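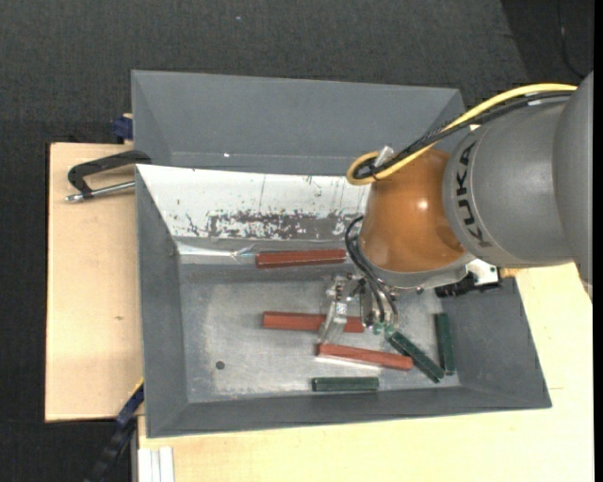

Fixing a gripper that lets go halfway up

Posted 2021-04-03, bin picking notes, Tovville shop

The symptom: the arm goes down into the bin, closes on a bar, rises with great confidence, and drops it. The program carries on to the place position and sets down a perfectly good piece of air. Our log had 222 picks and 61 drops when I finally stopped blaming the bars.

Before you change any settings, stop the program and follow the lockout steps for your cell. Shut off and bleed the air too. Gripper fingers don't care that the arm is powered down, and they will close on yours.

Step 1. Sort the drops by where they happened. Ours came in two piles: 17 right at the bin wall, the rest during the lift. Wall drops are usually a finger touching the side on the way up. Lift drops are usually grip or air. Treat them as two faults or you'll fix one and undo it with the other. I did this twice.

Step 2. Check the hoses near the wrist. Turn the last joint by hand jog, at low speed, through its whole range, and watch for a hose that goes tight or folds over. One of ours kinked only past 40 degrees, and so it passed every test I ran at zero.

Step 3. Snug the fittings and the finger screws. If a screw moves at all, the fingers have been out of line for a while – measure the gap again before going on.

Step 4. Look at the bin. Sloping walls push long bars together, and a bar leaning on its neighbor gets gripped crooked. Make sure the clamps are tight as well. A bin that creeps a little each day looks exactly like bad calibration. We recalibrated three times in November before anyone touched a clamp. The Dralberg manual covers this on its last page, under "Other."

Step 5. Add a grip check after the lift. In Testa, our cell script, it goes between "raise" and "travel":

close
wait for grip signal
raise
check grip signal
if lost: stop, call operator

Don't let it retry by itself yet. A dropped bar may be standing on end, and the next approach will find it.

Step 6. Run slow with an empty bin, then one bar, then a full load. Sarura cells need the speed limit reset by hand afterward.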